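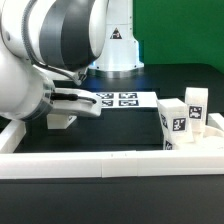 Fig. 1. Arm with parallel gripper just left of the marker board; base of the second robot behind it.

Unit 2: Working rules for a shared table

These rules apply to all lab sessions in the Derkness room. Read them before your first session. They will be on the Friday quiz.

Before power-on
Check the bolts on the base flange by hand. Look at the cable along the outside of the arm and make sure it has slack at the wrist. A cable that pulls tight when the wrist turns will fail at the connector first. Clear tools, cups and phones off the black tabletop.

Speed and reach
With two robots on one table, each arm's work area overlaps the other's. Only one arm moves at a time unless your plan has been signed. The limit for student programs is 300 mm per second. The warning triangle on the base means hands stay out while the arm is enabled, even if it is standing still. Keep your face at least 600 mm from any moving joint.

Markers
The flat board with the two-by-two grid is the reference for the table. Do not lift it or lean on it. If it gets bumped, stop and run the Pludum calibration again. Results taken after a bump do not count.
The blocks carry markers on more than one face so the software can still find them when they are tilted. Hold them by the edges. Fingerprints and scratches on the black squares cause missed readings.

Gripper
Set the force to the lowest value that holds the part. Open the fingers fully before you approach, and come down from above the white border strips. Hitting a strip shifts its segments and leaves gaps at the seams.

Stopping
Any person in the room may press the stop button. After a stop, write one line in the Tasier log: time, program name, what was moving. Then reset.

Reading for next time: Symonenko handout, section 11, on writing a risk assessment. Bring a draft for your own pick-and-place task, one page, typed.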